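I went along to the open day at the Flindar building in Witorville in October. It's a block of rental flats on Lynch Street, built over what used to be the tram depot, and the first tenants are due to move in before Christmas. Doors opened at 10 am and I was there until a bit after noon.
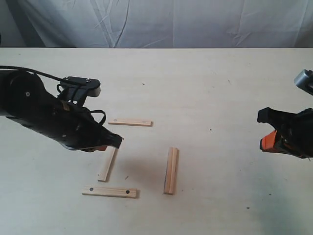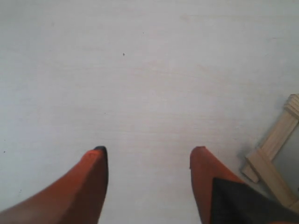

*Tabletops, both photos. Witorville, October.*

## Getting there

I caught the train from Zestamstead and walked from the station, 900 metres and mostly flat. There's a footpath the whole way but no shade until you reach the park. Visitor parking is in the basement, entered from the lane at the back, and the sign for it is easy to miss. Two cars went past it while I was waiting to cross.

## The flats

Three were open to look through: a studio, a one-bedroom on level 2 and a two-bedroom on level 4. You could wander through at your own pace, with a staff member on each floor to answer questions.

The studio is small. The bed goes in an alcove with a sliding screen, and once it's made up there is space for a couch or a desk. I couldn't see how you'd fit both. The kitchen has a two-burner cooktop and a bench fridge.

The one-bedroom was the better layout. The bedroom is on the quiet side, the laundry is in a cupboard off the hall, and the balcony is deep enough for a table and two chairs. Kitchen drawers are soft-close. The benches are 600 mm deep, the same as in my current place, so my dish rack would fit. Wardrobes have one hanging rail and no drawers.

The two-bedroom gets the morning sun and a view over the depot wall to the river. The second bedroom has its window onto the light well, and I'd want to spend a night in it before signing anything. Traffic noise from Lynch Street was noticeable with the balcony door open. With it closed I could hear the lift - not loudly, but it was there.

## Shared areas

There's a roof terrace with two gas barbecues, a bike room on the ground floor and a parcel room beside the letterboxes. The bike racks are the two-tier kind, and the top row needs a fair bit of lifting. No gym and no pool, which suits me if it keeps the rent down.

## Rent and conditions

The studio is listed at $434 a week and the one-bedroom at $600. The two-bedroom price hadn't been set. Water is included, power and internet are not. Leases are for 12 months to start with. Cats are allowed on application, and dogs are decided case by case. I asked about putting up shelves and was told to use the picture rail in the living room or apply in writing.

A car space is extra and there's already a waiting list. Storage cages are in the basement, one for each two-bedroom flat, with the leftovers offered to everyone else.

I've put my name down for a one-bedroom on the park side. Applications open in November and are done online. A second open day is planned before then, and the staff said the two-bedroom rents should be on the noticeboard by that point.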